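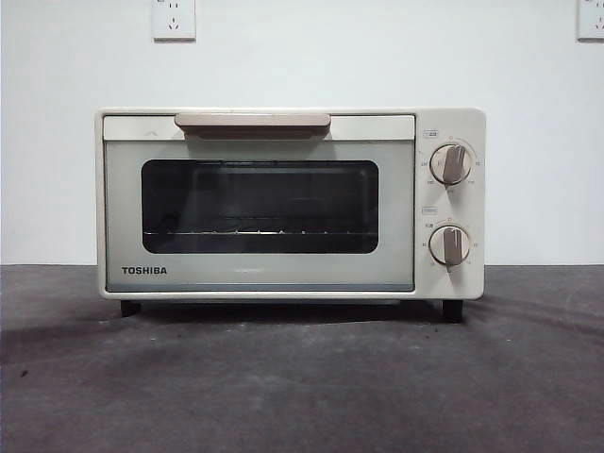
Kitchen swap, second round

Quick one this month, the printer wants everything by Wednesday and I'm still typing.

The small appliance swap is back on in September. Same hall on Pledside, doors at 10, done by 2. Bring what you don't use, take what you will. Toasters, kettles, rice cookers, blenders, hand mixers. No microwaves please, no fridges, nothing with a frayed cord. Last time 56 items came in and 7 were left on the tables at closing, and those went to the Brito thrift store the same afternoon.

A few changes. Everything gets plugged in and tested at the door, so allow ten minutes. Wipe it out first!! Crumb trays too. If you have the manual, tape it to the lid or the side. If you don't, write down the model number and we'll try to find one online, the Guteo library branch lets us print for free up to 400 pages, wich was very nice of them.

Tickets: one item in, one ticket out. Doesn't matter if yours is big and the other is small. We argued over a points system for most of a meeting and dropped it. Extra tickets can be handed to a neighbor but not sold.

Parking is street only. The lot behind Favik Hardware is for their customers and they do check.
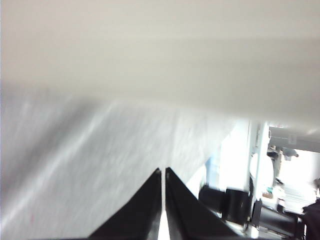

Vanderleia Aguiar writes that one-for-one is hard on people just setting up a kitchen, who have nothing to bring in. She'd like the last hour opened up to anybody, ticket or no ticket, and she'd also like a table for loose parts: lids, beaters, racks, glass plates, the stuff that breaks first.

Yes to the parts table. Bring them in a bag with a label on it. The last hour idea goes to the meeting, but I'm for it, and if it passes there will be a note on the hall door.

Still need two people for the testing bench, morning only, and somebody with a long extension cord. Three prong. Flyers are at the front desk, take a stack, we printed 4,000 by mistake and they all have the right date on them at least. Coffee on us, bring your own mug.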